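Preltetside Tool Share
Minutes of the meeting held 1/8/23

Present: eight of us, plus me scribbling, so forgive the gaps. Apologies came from the two who were stuck on the Clolley road and from one who had simply forgotten (and said so, which I rather liked).

1. Last time's minutes

Agreed, with one correction. I'd put that the steam cleaner was lent out until the end of May, when I should have written that it came back at the end of May. It's on the bottom shelf with its hose. Sorry to whoever went hunting for it!

2. Sorting out the small stuff

This took up most of the evening, as I think we all knew it would. Small things get borrowed most and come back in the strangest places, and the general feeling was that we need one way of doing it and then we all need to stick to it. At present we have a drawer, two biscuit tins and a carrier bag, and the carrier bag is winning.
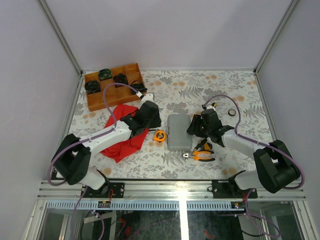 Hand tools were the first argument. One side wants everything on hooks, the other wants kits that you pick up whole and take home. I'm for kits myself, as I never remember to bring a bag. We went round this for quite a while, and somebody made the fair point that if you're putting up a shelf you want your tape measure right beside the grey case, with the pliers in reach, and you don't want to be going back and forth to a wall. Hooks people said that was all very well until the pliers go home in the wrong kit, and the ones with orange and black handles are the ones everybody wants. Put to a show of hands, kits won it, but hooks stay for saws and anything long.

Each kit gets a list inside the lid. I said I'd type them up. The list is to be in big letters and in the same order every time, so that you can check a kit back in without your reading glasses on.

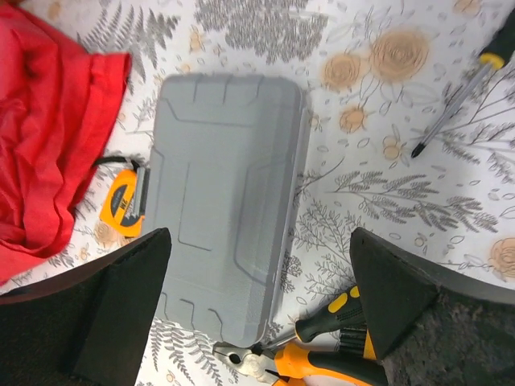

We also talked about whether a kit can go out if something is missing from it. Yes, as long as the borrower is told and it's written in the book. The book is the green one by the kettle, and please not the back of an envelope. I have three envelopes here and can't make out a word on any of them.

3. The wooden tray

Much warmer feelings about this one. The divided tray is a big success and several people said they'd like one at home. The rule we settled on is one rolled-up bundle to a compartment, loose ends tucked in, and nothing balanced across the dividers. Anything that won't roll up small enough goes in the deep crate under the bench.

There was a suggestion to label each compartment. Against that, what we keep in there changes from month to month, and we'd be forever peeling labels off nice wood. Left as it is for now. A second tray from Gellora would be £30, and that was agreed without much fuss, though we'll wait until the kits are done before ordering.

The cloths came up too. Red ones are for wiping down and they're to be shaken out and folded at the end of a session — not a rule anyone has been brilliant at, me included. Washing goes by turns, list on the door.
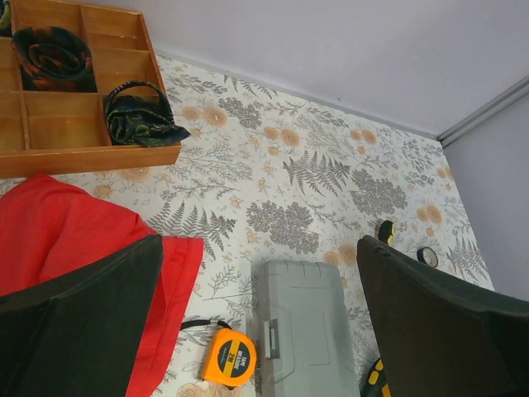

4. The flowery table

Some would like something plainer to work on. The case for plain is that a dropped screw vanishes among all those ferns and leaves. The case for flowers is that it's cheerful and people like it, and I'm afraid I spoke up rather loudly on that side. A compromise was found: a light-coloured mat to put down for fiddly jobs. Domínguez on the corner sells offcuts and I'll ask when I'm next in. 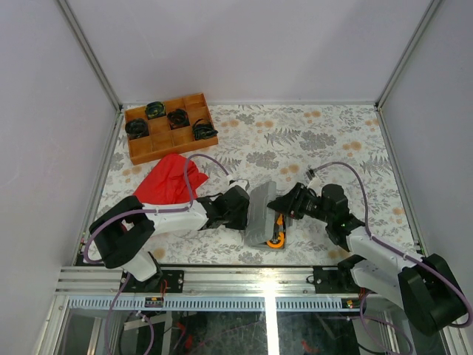

Nobody is to leave hot drinks on it in the meantime. I've been asked to put that in capitals but I think we can all be grown up about it.

5. Leaflets

We still have most of the 1000 that were printed with the old opening times. Agreed to cross the times out by hand and write the new ones in, a handful each, whenever there's a quiet moment. Pens provided. Clolley library has said it will take a pile for the front desk once they're corrected.

6. Any other business

The big ladder needs a new foot before it goes out again, so please don't lend it. The side gate sticks; lift and push.

Biscuits next time: whoever didn't bring them this time. We finished at 8 and the last two out did the lights.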